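Lumovcombe Residents' Association
Minutes of the meeting of the Common Room Group
Held in the common room, ground floor, 23 September 2021, in the evening

Present: Chi-keung Ho (chair), Marisol, Petra, Anselm, Mrs. Okabe, Dunja, Radek (minutes). Ingrid joined during item 3.
Apologies: Tobias, and the family from the second floor.

1. Minutes of the last meeting

The minutes were read and accepted with one correction. In item 4 it was written that the kettle is broken. It is only the lid of the kettle which is broken, and the kettle can be used if one holds the lid with a cloth. Radek will correct this.

2. Matters arising

The cupboard key. There are now two keys. One stays with Chi-keung Ho and one hangs inside the mail room. Petra asked that people who take the second key write their name on the paper next to the hook. Until now only Petra has written her name.

The window above the sink still does not close completely. The building manager has answered that it will be looked at together with the stairway windows. No date was given. Anselm will write again.

The notice about shoes was put on the door and has fallen down. It will be put up again with better tape.

3. Tableware and tablecloths for the common room

This item took the most time of the evening.

Chi-keung Ho explained the situation. For shared meals the group has always used three kinds of cups at the same time: the glasses, the paper cups and the colored cups which came from the former play group. They are stored in three different places, and after each meal they come back to the wrong places. He wishes that the group decides what we keep, where we keep it and who washes it.

Marisol reported about the glasses. Most of them are good. Several have a small chip at the rim and she has already taken them out, so that no one cuts a lip. She proposed to keep only the straight and slightly tapered ones, as the round ones with a stem fall too easily when children are at the table. Mrs. Okabe was sorry about the stem glasses, but she agreed that they can go to the exchange shelf in the entrance.

It was asked how many glasses we need. At the last three meals there were never more than 10 people who wanted a glass at the same time, the others took paper. Dunja thinks this is because the paper cups stand in front and the glasses stand behind. It was agreed to try the opposite in the coming months.

Paper cups. We still have the checkered ones, and one opened package of plain ones. Petra would like to stop buying paper cups completely. Anselm would like to keep them for the courtyard, where glass is not allowed by the house rules. After discussion the group agreed on the following: paper cups only for the courtyard and for the children's afternoon, glasses for everything inside. The stock will be used up first and nothing new is ordered before January.

Ingrid arrived at this point and excused herself for being late.

Tablecloths. The plastic cloth will be given away, it has become sticky and does not become clean anymore. The group looked at the fabric cloths. The white one with the dark grid was liked by most. It is large enough for two tables pushed together, it does not need much ironing, and small spots are less visible between the stripes than on a cloth which is only white. Against it was said that glasses do not stand so well on a cloth with folds.
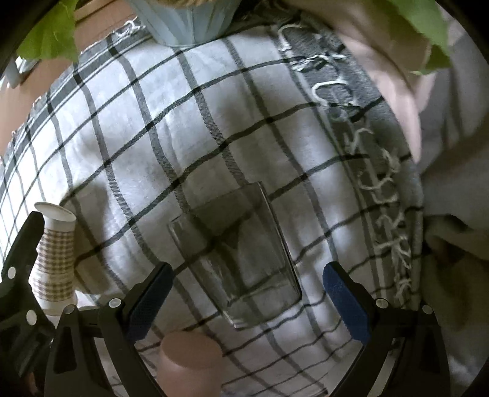

Ingrid remarked that a cloth of cotton slides on our tables in any case, grid or no grid, and that at her mother's house they always put a thin felt under it. With felt the plates are also less loud. She would not buy anything expensive, an old blanket cut to size does the same work, and she has one at home that she can bring.

Chi-keung Ho thanked for the offer. The blanket will be tried at the next meal, on one table only, so that the difference can be noticed. Anselm asked whether a blanket under the cloth is a problem with hot pots. Mrs. Okabe answered that the pots must stand on the wooden boards, with blanket or without blanket, and that this is already written in the kitchen rules.

Colored cups. It was discussed if the pink cups and the others from the play group should stay. They are light and the small children like them. They should be dried upside down on the rack and put away only when they are dry inside, otherwise they begin to smell. Dunja takes responsibility for them and will find a box with a lid. The box goes on the lowest shelf, where the children can reach it by themselves.

Washing. The present rule is that each person washes what he or she has used. Several people said that this does not function, as many guests leave early and the last three people wash everything. Two proposals were made. Marisol proposed a list, with two names for each meal. Anselm proposed to wash together in the last half hour, with music. The list was accepted with five votes for, one against and one abstention. Anselm asked to have it in the minutes that music is not forbidden by this decision.

Decisions for item 3:
Glasses move to the front of the upper shelf, paper cups to the cupboard by the courtyard door.
The cloth with the grid becomes the usual cloth. The plain ones are kept for celebrations.
Cloths are washed at 60 degrees by the person who hosted the meal and are brought back within 8 days.
The washing list hangs beside the sink. Radek makes the first one.

4. Money

Petra presented the box and the notebook. The group has 1353 in the account after the summer party. From this, around 600 is reserved for the repair of the stove, if the manager does not pay it. Chi-keung Ho has asked the manager twice and waits for the answer in writing.

Two offers for new shelves were received, one from Drirkico and one from Grornance. The offer from Drirkico is lower, but delivery is only to the street door and we must carry everything ourselves. The offer from Grornance includes mounting on the wall. Mrs. Okabe asked if the wall is strong enough for mounting, as it is the thin wall toward the bicycle room. This was not known. The decision is postponed until Anselm has knocked on the wall with somebody who understands walls.

Small expenses approved: a new lid for the kettle if it can be ordered separately, dish soap, two drying towels, strong tape.

5. Autumn meal

The autumn meal will be a soup meal, as last year. Each household brings one soup or one bread. Please write on the paper in the entrance what you bring, so that we do not have only pumpkin again. Please write also if the soup contains nuts, celery or milk.

Marisol and Dunja set the tables. They will use this meal to test the blanket and the new order of the shelves. Setting begins two hours before the guests arrive. The glasses should be put on the table only after the cloth has been pulled flat and the plates are on it. In the spring we did it in the other order and had to take everything off one more time.

The dessert is ordered from Yu, the bakery at the corner, with the same quantity as last time. Petra orders. It was asked if they also deliver the forks. They do not.

6. Other business

The gray sweater which hangs in the common room since the summer party belongs to nobody in the group. It will be put in the entrance with a note.

Mrs. Okabe asked that the chairs be stacked not higher than four. She cannot take them down alone if they are higher.

Anselm wishes to have a plant in the common room. There was no objection. He must water it himself, also in vacation time, or find a person.

Radek asked who has the big soup spoon. Ingrid has it and brings it back together with the blanket.

7. Next meeting

The next meeting is after the autumn meal, in the common room. Chi-keung Ho sends the invitation. Points for the agenda should come to him before the weekend of the meal. The shelves and the wall will be the first point.

Minutes: Radek
Read and approved by the chair: Chi-keung Ho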